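「Wornelクーペ復活」の話、まだ信じてる人いる? 46件の返信

投稿者:nekomata_gt
3月のショーに出る出ると言われ続けて、ふたを開けたらWornelのブースにあったのは電動の三列シートと、やたら座り心地のいいベンチだけでした。ベンチには30分座りました。クーペは影も形もなし。
初代の後期型に乗ってもう長いので、後継が出るなら買い替えるつもりで貯金もしていたんですが、その貯金は先日ラジエーターと給湯器に化けました。
みなさん、まだ待ってますか。

投稿者:直六おじさん
待ってます。待つのが趣味になりました。
ただ、今回は前と少し違う気がするんですよね。Castlowの工場でラインの入れ替えをやっているのは本当で、部品屋をやってる義弟のところにも背の低い車用のドアヒンジの見積もり依頼が来たそうです。義弟は酒が入ると話が大きくなる男なので、そこは割り引いてください。

投稿者:ハイオク満タン
ドアヒンジで車が出るなら、うちの門扉もそろそろ発売されます。

投稿者:nekomata_gt
門扉のスペックをお願いします。

投稿者:ハイオク満タン
後輪駆動です。

投稿者:shiosai_77
水を差すようですが、出ても買えない値段でしょう。今のWornelのカタログを見てください。軽い冗談みたいなハッチバックであの値段ですよ。クーペなんて出したら、抽選、抱き合わせオプション、納車未定の三点セットが目に見えています。
それに共同開発の噂が本当なら、中身はほとんどDhillonのセダンでしょう。エンブレムだけ貼り替えたものを復活と呼ばれても、初代に乗っていた身としては墓前に報告しづらい。

投稿者:直六おじさん
共同開発は悪いことばかりじゃないと思うけどなあ。単独で作ったら企画会議で死ぬんですよ、この手の車は。相手がいるから途中でやめられない。結婚と同じです。

投稿者:shiosai_77
うちは途中でやめましたが。

投稿者:直六おじさん
失礼しました。

投稿者:Misholm住まい
海外在住です。こちらのクラブの会報に、四月号で開発まわりの話が少し載っていました。書いたのはTheresia Auerという人で、昔から初代の整備記事を連載している方です。要約すると、
・車体の長さは初代とほぼ同じ
・手動の変速機は「検討はした」
・屋根は開かない
とのこと。「検討はした」の一行に編集部へ抗議の手紙が殺到したそうで、翌月号は半分が手紙でした。

投稿者:ハイオク満タン
「検討はした」は私が妻に車の買い替えを相談したときの返事と同じです。結果もたぶん同じです。

投稿者:kurage_mt
手動がないなら私は降ります。まだ乗ってもいませんが。
真面目な話、あの車の良さは二速から三速に入れるときの、ちょっと渋い手応えが全部だと思っています。速さなら今どきの家族用の電気自動車に負けますよ。信号で隣のミニバンに置いていかれて、それでも機嫌よく帰れるのがあの車でしょう。

投稿者:shiosai_77
二速の渋さは設計じゃなくてシンクロの摩耗です。

投稿者:kurage_mt
うちのは新車のときから渋かったです。

投稿者:shiosai_77
だったら新車のときから不良です。昔のサービス資料にも二速の対策品の話が出ていますよ。

投稿者:kurage_mt
対策品に換えた車に乗ったことがありますが、味がなくなっていました。漬物から塩を抜いたみたいな。

投稿者:直六おじさん
まあまあ。オイルを変えると渋さはだいぶ変わります。うちは硬めを入れて冬だけ後悔しています。

投稿者:Misholm住まい
会報の続きですが、Notburga Fuchsさんという別の会員が反論を寄せていて、これが面白かった。初代だって発表されたときは「先代のセダンを短く切っただけ」「太りすぎ」「ライトが眠そう」と散々言われた、当時の投書欄を読み返してみなさい、という趣旨です。ご丁寧に本人の若いころの投書まで載せていて、そこには「こんな車は三年で忘れられる」と書いてありました。今その車を3台持っているそうです。

投稿者:nekomata_gt
最高じゃないですか。私もここに「新型なんて絶対買わない」と書いておけば十年後に3台持てますかね。

投稿者:ハイオク満タン
書くだけならタダです。

投稿者:shiosai_77
Fuchsさんの話は分かるけど、眠そうなライトと変速機の有無は別の話でしょう。見た目は慣れます。無いペダルには慣れようがない。
あと車重。初代が軽かったのは安全装備がなかったからで、今作ればどうやっても重くなる。その重さをごまかすために馬力を上げて、タイヤが太くなって、ブレーキが大きくなって、また重くなる。私の腹と同じ仕組みです。

投稿者:直六おじさん
そこは同意します。車も腹も。

投稿者:初代前期白
前期型オーナーです。流れを読まずに失礼します。
新型が出るかどうかより、出たときに初代の部品がどうなるかの方が気になっています。他社だと復活に合わせて旧型の部品を再生産した例もあるので、少し期待しているんです。うちの車はもう窓のゴムが限界で、雨の日は右肩だけ濡れます。左は濡れません。

投稿者:kurage_mt
右ドアのゴムは後期の品番のものが、少し切れば付きます。角のところだけ斜めに落としてください。接着は純正指定のものより、住宅用の方が長持ちしました。大きな声では言えません。

投稿者:初代前期白
ありがとうございます。小さな声で試します。

投稿者:nekomata_gt
部品の話なら私も。後期のキーレスの受信機、もう新品が出ないんですよね。解体屋を507軒くらい回った気分ですが、実際には4軒です。4軒目で見つけたのが3,000円でした。店のおじさんは「こんなもの誰が買うんだ」と言いながら、しっかり値引きは断ってきました。

投稿者:ハイオク満タン
3,000円は安い。うちは鍵穴に戻りました。鍵穴は電池が切れません。

投稿者:直六おじさん
鍵穴の方は助手席側が先に固着するので、たまに回してやってください。使わないと拗ねます。油は差しすぎるとほこりを呼ぶので、乾くタイプを少しだけ。

投稿者:shiosai_77
直六さん、そういう有益なことを書けるなら義弟のヒンジの話は要らなかったのでは。

投稿者:直六おじさん
ヒンジの続報もあります。見積もりは出したが、返事がまだだそうです。

投稿者:ハイオク満タン
検討はした、と。

投稿者:Misholm住まい
こちらでは発表が夏だとか秋だとか、販売店ごとに言うことが違います。一番自信満々だった店員さんは、翌週には自転車屋に転職していました。元気そうでした。

投稿者:kurage_mt
何か知ってしまったんでしょう。

投稿者:tsukimi_oil

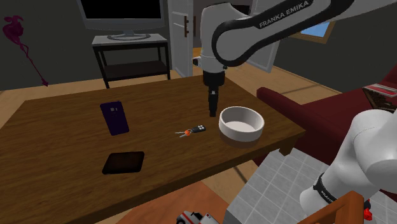
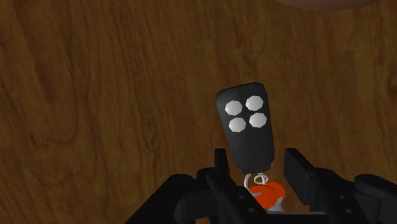 木目とキー。

投稿者:初代前期白
質問させてください。もし新型が出たら、初代の中古相場は下がりますか?

投稿者:直六おじさん
私は上がる方に賭けます。新型の話題で初めて初代を知る人が出てきますし、新型が買えなかった人も流れてきます。下がるとしたら状態の悪い個体だけでしょう。売る予定がないなら保険の車両価格だけ見直しておくといいですよ。

投稿者:shiosai_77
私は横ばいだと思います。今の相場にはもう復活の噂が乗っているので。噂だけで何年も値段を支えているんだから、大した車ではあります。

投稿者:初代前期白
売る予定はないです。売るにしても右肩が濡れる車ですし。

投稿者:kurage_mt
ゴムを先に直しましょう。品番はあとで個別に送ります。

投稿者:nekomata_gt
スレ主です。結論としては、待つ人が数名、降りた人が一名、門扉が一件、ということで。次のショーも一応行きます。ベンチがよかったので。

投稿者:shiosai_77
降りたとは言ってません。買えないと言ったんです。

投稿者:kurage_mt
降りたのは私です。でも試乗には行きます。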